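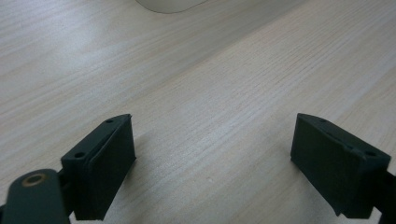 According to the owner of the repair shop in Collow, most people wait far too long before they ask for help with a wooden table. They see a white ring from a cup, they rub it with something strong from the kitchen, and then they come to her with two problems.

I visited her in October, when the shop is busy, as many families want the dining table ready before the winter holidays. She has worked there for seven years. Before that she learned the trade in Gurbridge, in a factory where she sanded chair legs all day.

"It was boring, but my hands learned," she says. "Now I close my eyes and I feel where the surface is not even."

I asked her what is the first thing she does with a damaged table. She told me that she does nothing for a day. The table stands in the shop and she looks at it in the morning light and again under the lamp. Old wax, varnish and oil can look similar, and each one needs another treatment. She tries her cleaner on a hidden place first, usually under the edge.

"Customers think I am slow," she says. "But if I take off the wrong layer, I can't put it back."

Many tables today have only a thin sheet of real wood on top. With these she almost never uses a machine. She sands by hand, always along the grain, and she stops often to wipe away the dust.

Her prices are not high. A small repair of the surface costs $200, and she brings the table home herself if the customer lives in Collow or Seltano. Last year she wrote every job in a notebook, also the small ones like a loose screw, and at the end there were 1,172 lines. She showed me the notebook with some pride - the cover is held together with tape.

For daily care, her advice is simple. Use a soft cloth, a little water, and dry the table right after. She does not like sprays that promise shine.

"My mother cleaned her table with a damp cloth for all her life," she says. "I have it in my kitchen now, and I have repaired it only 2 times."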